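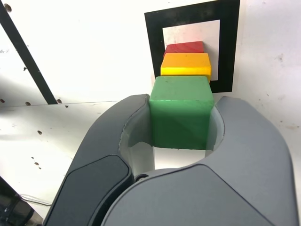 Fulvio Pagano spent most of September teleoperating an arm at the Fekenitz lab in Utthorpe, recording block-handling episodes for a policy the group calls Trilto. A session runs 14 episodes, after which the operators swap.

"People ask about the model," he said. "My day is mostly resets." Start positions are drawn from a list, and the operator places the blocks by hand before each take.

Two operators share the rig. Their styles differ enough to show up in the logs: Pagano closes the fingers late and fast, his colleague Durán early and slowly. Both are kept. "If you train only on me, the policy inherits my wrist angle. It fails when the cube is turned a little."

Failed grasps are labeled and stored separately. Recoveries, where the cube slips and the operator regrasps without backing out, stay in the main set. Pagano wanted more of them. "A clean demonstration tells the policy very little about what to do when a pad lands on a corner."

He discards any take with a pause longer than two seconds. "It learns the pause. We had an early checkpoint that hovered over the green cube and never closed."

The next batch adds a second camera angle. The labeling scheme stays as it is.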